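About Us

Daminia Linen Service
Page last updated 5/15/19

Daminia washes, dries, folds and delivers towels, sheets and table linen for hotels, gyms, clinics and restaurants. We have 52 employees in one building, with two shifts on weekdays and one on Saturday. Our customers own some of the linen we handle. The rest belongs to us and goes out on rental.

How we started

The company began as Ó Súilleabháin Laundry, a storefront with three washers and a delivery van. The family ran it until the current owners bought it and moved the work to the plant on the east side of the rail line. Ashton Prendergast was a driver for the old company and is now general manager. A few of our customers have been with us since the storefront and still call us by the old name. We answer to it.

What we do

Soiled linen comes in at the north dock, gets sorted by customer and type, and goes to the washers. Sheets and tablecloths go through the ironer. Towels go to the dryers and then to the folding tables, where they are checked, folded and stacked for the carts. Routes leave from the south dock starting at 5 a.m.

Towels are the biggest part of the business. On a normal day we send out 3,794 pounds of them, and more in August when the lake hotels are full.

Automation in our plant

We get asked about this by customers and by people applying for jobs, so we would like to lay it out here.

The first machine we bought was the Bumo sheet folder, which sits at the end of the ironer. Before that, four people folded sheets by hand all shift. It was hard on shoulders and we had trouble keeping anyone on that station past a year. Two people now feed the ironer and one person watches the folder and pulls anything stained or torn. The fourth position moved to the sorting room, which was short-handed anyway.

The folder jams. It does not like fitted sheets and we stopped trying to run them. Those are still done by hand at the back table.

The second project is towels, and it is not finished. Small towel folders have been on the market for years, but they need a person to spread each towel flat and feed it in. The part we are working on is the picking up and spreading. Vilja Kettunen runs this work. She came to us from maintenance and still covers the boilers one week a month. The system is called Hanum, and it learns from people handling towels with a hand-held gripper that has a camera on it. Our folders take turns using the gripper, one hour at a time, at their regular hourly rate plus 90 cents. Signing up is optional. Some have tried it once and gone back to their tables, and that is fine with us.

The people who do this work have changed how it is done. The original instructions had everyone pick up a towel by the corner. Our folders said they find the hem first and let the corner come to them, and the instructions were rewritten to match.
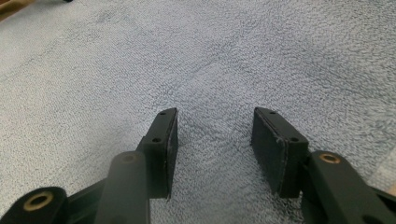
As of now, every towel that leaves the building has been folded by a person or fed into a folder by one. We expect that to be true for a good while. When it changes, we have put the following in writing to our employees:

No one will lose a job or hours because of Hanum. If we need fewer people on the tables, we will get there as people retire or move on.

Anyone whose station changes will be trained on paid time and keep at least the same rate.

Recordings made with the gripper are used for the towel project only. They are not used to measure how fast a person works or in reviews.

Some things have gotten harder. A jam at the folder backs up the whole ironer line, which never happened with hand folding. We have had to teach more people to clear it, and second shift is still waiting for its turn at the training.

Working here

We hire for sorting, folding, ironer feed, maintenance and routes. You do not need experience with machines. New folders spend two weeks beside someone who has been at it a while. Applications are at the front office, weekdays until 4.

Visits

Customers are welcome to see the plant. Please call ahead, wear closed shoes, and use the office door on the street side. The docks are for trucks only.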